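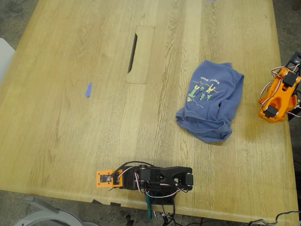 Sarkesel House | Facilities and Shared Spaces

Big oak table to host June clothes swap, folding included

The clothes swap is back in June, and this time it has been given the good table. After a spring spent in the corridor outside the post room, where anyone trying on a coat had to do it in front of the franking machine, the swap moves to the ground-floor project room and the large oak table with the rounded edge.

Staff who have only ever met this table under a layer of laptops may be surprised to learn that it has a grain, and rather a handsome one. It was bought from Calel when the building opened and has since served as a meeting table, a buffet, a wrapping station and, for one long winter, the place where the spare monitors lived. Its cable hatch, the flush panel let into the wood, remains popular with pens. Anyone who has lost one is welcome to look underneath.

The spring swap took in 132 items, of which 56 were T-shirts. Facilities had asked for "smart casual and outerwear". What arrived was a fair history of the nation's fun runs, product launches and holidays by the sea. Nearly all of it found a home, including several garments that the team had privately written off, and the remaining 17 pieces went to the textile bank behind the Kimaro building.

Printed T-shirts did especially well. A plain navy jumper in perfect condition sat untouched until the last ten minutes, while anything with a cartoon on the front was gone before the kettle had boiled. The "Happy Hour" shirt, periwinkle blue with little green tree-like shapes and a figure throwing its arms wide, is the sort of thing the June swap hopes to see more of. It is also, in its present crumpled heap, the sort of thing the June swap hopes to see folded.

Folding was the one sore point last time. Items came in carrier bags, in rucksacks and in one case in a saucepan, and by mid-morning the pile had settled into a single large object that had to be approached from the side. The arrangements for June are therefore slightly firmer. Tops should be folded with the print facing upwards, so that people can see what they are getting. Trousers go in half and then in half again. Nobody will be turned away for a poor sleeve, but there will be a sheet of instructions on the wall, with arrows, and colleagues may find themselves steered gently towards it.

The table will be divided up by size using blue painter's tape, which comes off the oak without taking the finish with it. Facilities would like to stress the words "comes off". The tape needs to be removed afterwards, all of it, including the small torn bits that people stop noticing after a day or two. Parcel tape is not a substitute. The team is still a little tender about the parcel tape.

Drop-off is from 8.30am on the day and the swap itself opens at noon. Each person may bring up to a dozen items and take away as many as they like, a rule that was debated at some length and then left alone. Everything should be clean and wearable. A missing button is fine if you say so; a missing zip is asking a lot of a stranger. Shoes are welcome in pairs. Underwear is not welcome in any quantity, and it is a pity that this has to be put in writing for the second time.

Hangers are on loan from the Erkico shop on the corner, which would like them back. Coats and dresses can go on the rail by the window, while everything else belongs on the table. Please don't use the floor as an overflow. It is speckled grey concrete, and last time a speckled grey scarf was lost on it for most of an afternoon.

The session closes at 2pm, when the leftovers will be bagged up and the table wiped down with the wood cleaner from the cupboard, the one with the green lid. The room has another booking from 2.30pm, and its organisers have asked, politely but in capitals, for a clear surface.

Those unable to come on the day can leave a bag at reception the afternoon before, marked SWAP in letters large enough to prevent a repeat of the incident with somebody's dry cleaning. The jacket in question has been returned. Its owner had, in fairness, already swapped it for a better one.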